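Flat Sheets: Smoothing, Folding and Storage

Most creasing in a flat sheet is set after the wash, during the hours it spends in a basket or under other laundry. The method below assumes a plain-weave cotton sheet and a surface at least as wide as the sheet when folded once. A made-up mattress works. A table works better, as it does not give under the hand.

Preparation

Take the sheet out of the dryer while the hems are still slightly damp. Hems are several layers thick and dry last; if they feel fully dry, the center has been overdried and will hold its wrinkles. Shake the sheet twice from one short end and lay it down with the wide hem away from you.

Let the far side drape over the edge of the surface by a hand's width. The weight of the overhang keeps light tension on the cloth while you work from the near side.

Smoothing

Start at the center and push outward with the flat of the forearm, not the fingertips. Fingertips move the wrinkle along; the forearm spreads it. Diagonal creases are pulled out from the corner they point toward. Lift that corner, draw it away from the center and set it down again. Creases across the middle usually need both opposite corners drawn in turn.
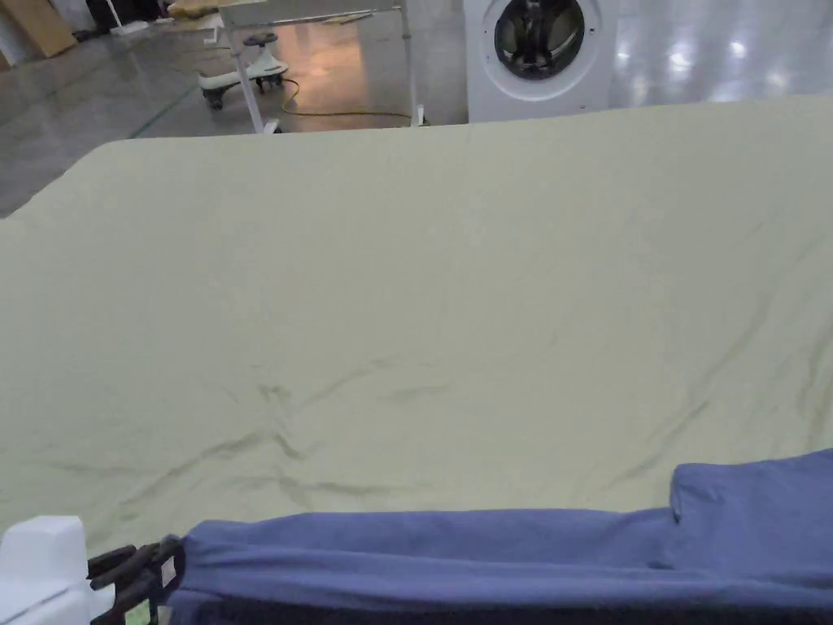

Household Notes, Issue 10, page 90

A pale green cotton-look sheet shows this kind of crease plainly – diagonal folds through the center and lower middle, with fainter ripples on the right half. Pull the diagonals first. Light ripples often go with them, and any that stay can be misted with water and left for a few minutes.

Blankets and fleece

Keep soft, fleecy items folded at the near edge of the work surface until the sheet is done. Two rules apply:

Fold fleece in wide panels. Narrow folds build a thick block that will not stack.
Do not iron it. The pile flattens and does not recover.

When lifting a folded blanket, support it underneath. Pulled by one edge, the layers slide and the fold has to be redone.

Folding the sheet

Bring the wide hem to the narrow hem and align the corners before the sides. Smooth toward the fold. Fold in half again the same way, then in thirds across. The last fold should face the front of the shelf.

Lihua Qian of Rindville writes that she stores each set inside one of its own pillowcases, which keeps the pieces together but adds a crease at the opening. Ximeng Cheng rolls his instead. Rolling leaves fewer hard lines and takes more shelf depth.

Storage

Stack sheets below blankets only if the shelf holds no more than three blankets – beyond that the weight sets the folds. Rotate the stack in July and again in midwinter, refolding along new lines each time.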